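Clorau opens peg board lending scheme to Tirkbridge schools and day centres

TIRKBRIDGE, Monday, April 9, 2018

Clorau, the Tirkbridge maker of learning and practice materials, has today opened a lending scheme for its peg and plate boards. Schools, day centres and hand therapy clinics in the district may borrow a board for up to 40 days at no charge.

The first 40 boards are ready for collection. Each is supplied with its blue parts, a cloth storage bag and a printed guide for the member of staff leading the session. Borrowers may renew a loan once, provided no other organisation is waiting.

The boards are intended for people who are learning, or relearning, to pick up a small item, turn it the right way round and set it down in a chosen spot. Clorau has sold similar materials since the company was formed, but the cost of a full set has placed them beyond the reach of many smaller centres.

"We were regularly asked whether a board could be hired for a term or part of a term, and we had no proper answer to give," said Ifeanyi Briggs, head of learning materials at Clorau. "The lending scheme is that answer. A centre can find out over several weeks whether the work suits the people it supports, and it can return the set if it does not."

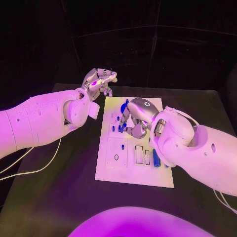 Under the terms of the scheme, one board will be lent to each organisation at a time. Staff who will be using the set are asked to attend a short introduction, at which they will be shown how to lay out the parts, how to choose a starting task and how to keep a simple record of each session. Introductions will be held at Clorau's premises in Tirkbridge and last 2 hours. Places should be reserved in advance.

The board itself is white and lies flat on an ordinary table. Clorau recommends a dark tabletop or a plain dark cloth, against which the edges of the board are easier to find. The parts are blue and differ in size and shape, so that a session may begin with the larger pieces and move to the smaller pegs when the person is ready. Either hand may be used, and the guide contains separate notes for those who are working mainly with the left.
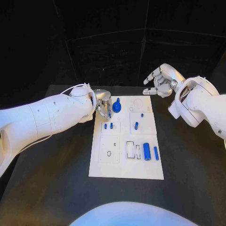
A small blue peg held over the upper-left area of the board, beside a round blue part with a short post.

The printed guide has been rewritten for the scheme by Nazar Chornovol, who joined Clorau as an adviser in October. It contains nine tasks, set out in order of difficulty, with space beneath each for the session leader's notes. The earlier guide was written for clinic staff, and a number of schools had reported that its language was too technical.

"I wanted a teaching assistant to be able to read a page before the session and begin," said Mr Chornovol. "The tasks have no time limits. Some people will stay with the first one for the whole of the loan, and the guide says plainly that this is a perfectly good use of the board."

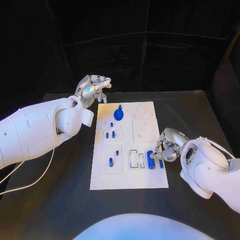 Borrowers are asked to check the parts against the enclosed list before returning a set. Lost pegs will be replaced free of charge on a first loan. Boards should be wiped with a damp cloth and mild soap and must not be soaked. The parts are not suitable for children who are likely to put small items in their mouths, and an adult should be present throughout every session.

Clorau will review the scheme in October, when borrowers will be invited to comment on the guide and on the length of the loan. A decision on whether to extend lending beyond the Tirkbridge district will be taken after that review.

Applications may be made in writing or in person at the Clorau front office. Organisations should state the number of people likely to use the board and the dates preferred.

ENDS

Related items
Clorau appoints adviser on practice materials
Prokopenko storage trays: revised price list
Skurkico joins Clorau as delivery partner
Spare pegs and plates: how to order
Tirkbridge front office: spring opening hours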